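Doona (bedding)

A doona, known as a duvet or continental quilt elsewhere, is a soft bag of filling used in place of a top sheet and blankets. It is normally enclosed in a removable cover, a task at which most adults have had years of practice and shown little improvement. This article deals with the doona in domestic and guesthouse use. For the padded garment, see Puffer jacket.

Fillings include down, feather, wool, cotton and polyester. Down is the lightest for its warmth and the most expensive to wash badly. Wool is heavier, breathes well and is often recommended by people who own sheep. 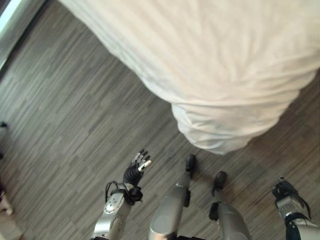 Covers and fitting

The cover is a large envelope closed at one end by buttons, press studs or a zip. Two fitting methods are in general use. In the first, the cover is turned inside out, the hands are pushed into the far corners, the doona is gripped through the cloth and the whole is shaken right side out. In the second, known as the burrito, both pieces are laid flat, rolled up together and inverted at the open end. Supporters of each method regard the other as slow.

Some doonas have loops at the corners, and some covers have ties to match. The two are seldom bought together. A 2,652-word leaflet from the bedding maker Prestier covers the subject thoroughly, though it leaves zips until the second-last page.
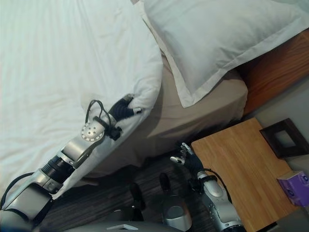

Sizing causes further trouble. Labels such as queen and king differ between countries, and a doona brought home from overseas may fit no cover sold locally. Couples who disagree over warmth sometimes use two singles on one bed - a sensible arrangement that guests feel obliged to ask about.

Care

Airing is preferable to frequent washing. Feather and down fillings need thorough drying, as clumps left damp will develop a smell. Most home dryers are too small for the larger sizes, a fact usually established with the doona already inside.

Food and drink in bed are the chief cause of stains. A tray with raised sides helps, provided it stays level. 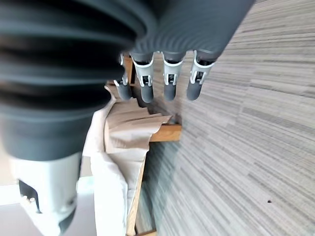 Wooden tray on a striped grey carpet.

See also

Bolster
Fitted sheet, folding of
Mattress protector
Quilt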